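The Gellolura Readings

Piroska Kelemen took over the station at Gellolura in May, when the ice on the lower lake had gone and the track was still too soft for the van. She walked the last part with a rucksack and a box of sample bottles. Mészáros met her at the gate and took the box.

"The mast is up the hill," he said. "The kettle is inside."

He had run the place for 27 years. The work was simple enough to explain. Air was drawn in at the top of the mast, dried, and passed through the analyser, a grey instrument called a Plorkix that hummed all day. It measured methane coming off the bog. Every morning someone had to check the pump, change the filter if it needed changing, and write the figures in the book as well as on the computer.

"Why both?" she asked.

"Because I started with the book."

He stayed for eight days to hand over. On the second he showed her the Lulleo, a spring below the ridge where gas came up through the water in strings of small bubbles. He had sampled it by hand since his first summer. It wasn't in the programme and the institute had never asked for it. He knelt on a board, held a bottle upside down under the surface and waited for it to fill.

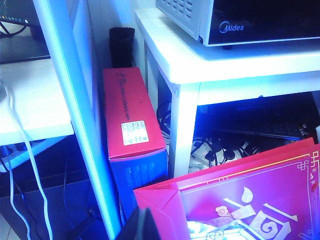

"You don't have to carry on with this," he said. "It's a long walk in winter."

She said she would see.

After he left she found that the evenings were the hard part. She read the old books in order, one each night. The early ones had little in them but numbers. Later he had begun to add things in the margin — a fox, a split hose, the death of his brother, given one line between two pressure readings. The methane from the bog went up in warm years and down in dry ones. The Lulleo hardly changed at all until the last few books, where it began to climb.

She drew it on squared paper with a pencil. Then she rang him.

"I wondered if you'd get to that," he said.

"Did you tell anyone?"

"I wrote a letter. They said it was one spring and one man with a bottle."

She could hear a television behind him, and a door closing.

"It might be the bottles," he said. "I changed the stoppers. Look for it in book 54."

She looked. He had changed them, and had noted the date and the supplier. The climb had started the summer before.

In the morning she checked the pump and wrote up the figures. It was raining and the wind had gone round to the north. She put two bottles in her coat, and a third in case she dropped one, and went down past the mast to find the board.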